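Magazine Home Features Workshop Subscribe Archive

Keeping a hand-held gripper honest

Last updated: November 14, 2021

The hand-held grippers at Hollgate are serviced every 50 hours of recording. Imani Mussa does most of the work at a bench in the Fulinik building, and her checklist fits on one side of a card.

Fingertips come first. Each pair is closed on a steel gauge and checked for an even gap. A pad that has shifted on its mount is pulled and reseated. Pads with polished spots are replaced in pairs — a new pad against an old one grips off-center.

The marker cube is next. Its faces are wiped with a dry cloth and checked for lifted corners. If a face is reprinted, the cube goes back through calibration, and the old offsets are deleted from the log.

Then the linkage. In August one unit began to stick near full close after 2,440 cycles. Mussa found grit in the slide, cleaned it, and put it back into use with no new parts.
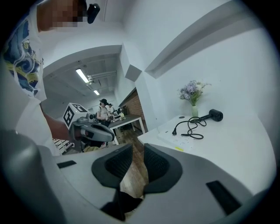

Two grippers used in the same session have to agree. Osamu Onishi runs both through the same open and close sequence and compares the width readings. If they differ by more than the limit on the card, both are zeroed again. He also checks that each camera is tight in its mount before anyone starts recording.

Comments (2)

Akinyi Chege: Do you use thread locker on the camera screws? Ours back out within a week.

Tumaini Barasa: We went to washing the pads with mild soap. Dry wiping left lint in the texture.

Previous Next Back to top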